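Filed under: Workshop, Kit reviews

The Damurar kit has been on my bench since October, so it's time I wrote something down. It comes from Weidemann as a gripper, a wrist camera and a teaching program, and you supply your own arm. I paid just under 3,000 for it, including the fixture plate. 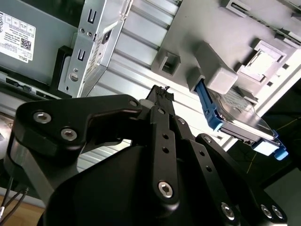
My test job is stripping old desktop PCs. Drives and cables are what I care about, and Damurar claims up to 2,000 cycles before the finger pads need changing. I'm nowhere near that yet.

Teaching a new move is easy enough. You guide the arm by hand, save the points and play them back slowly. The manual is poor – two pages on calibration, and one of them is a parts list. 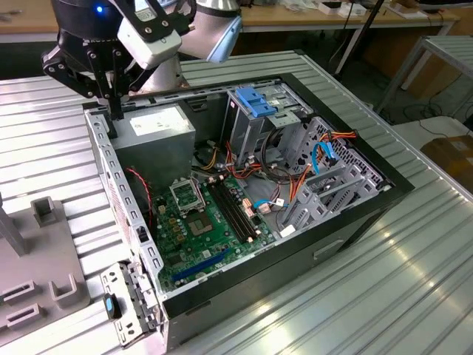
Drive carriers suit it best. Plugs are harder, as the fingers are wide and the cables never sit in the same place from one case to the next. Jordan Sowerby at Idia lent me a set of narrower tips and I got on better with those.

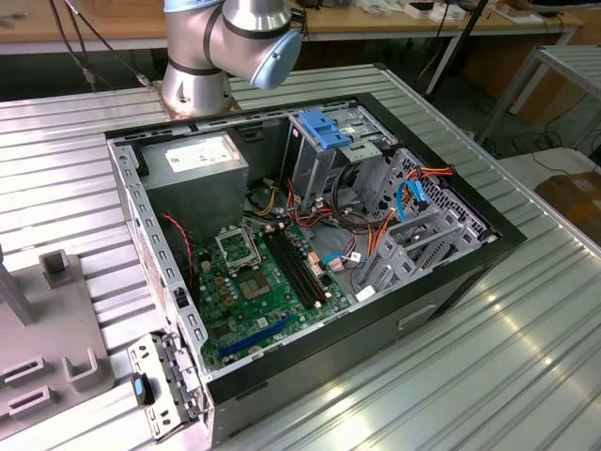

Support answered both my emails within 4 days. I'd buy the kit again, but I'd skip the extended cover. The Jimuton gripper is cheaper and I hope to borrow one next.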